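The round table wins

Morena Greco has moved house 3 times with one table. Same table each time. Up the stairs, down the stairs, once through a window. She calls it the Sala, after the shop line it came from, and she'd leave the sofa behind first.

We've been asking readers about the one piece they keep. Round tables came up again and again, and I get it. No corners to bruise a hip on. Room for one more, always.
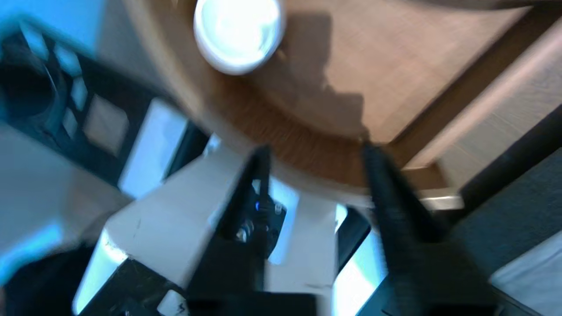 Greco works from home three days a week and eats at the same spot, so the table has to be desk by day and dinner by night. Her rule is simple – clear it at five, all of it, even if the work isn't done. One white cup gets to stay out on the wood. The tan-brown top takes a soft shine when the light comes across it, and she wipes it with a barely damp cloth, dries it right after, then leaves it alone. Oil twice a year. She paid 455 for it, used, and talked the seller down from more. The Plastia one she looked at was 203. "Felt like a tray," she says.

The trouble is always underneath. Round tables have no back edge, so no place to hide a cord. Push one near a wall and evrything just hangs.

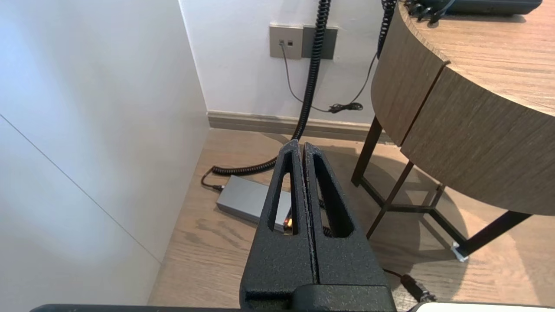
DILUM, October

Second visit, Saturday morning, and we're on the floor. Coiled black cable coming down past the wall socket, another by the table edge, a small tangle near the baseboard. The gray adapter brick lies on the floor with its orange light on. Greco wants it up off there by winter.

Her plan: a Flurkosent basket screwed under the top, brick goes in first, extra length after it. Coiled cords she likes, they keep themselves short. The thin ones get a fabric tie every foot or so. Label both ends. Masking tape is fine, nobody's looking.

And leave slack. She didn't, in the last apartment, and pulled a lamp off teh shelf reaching for the salt.

The basket comes next week. She's already moved the chairs.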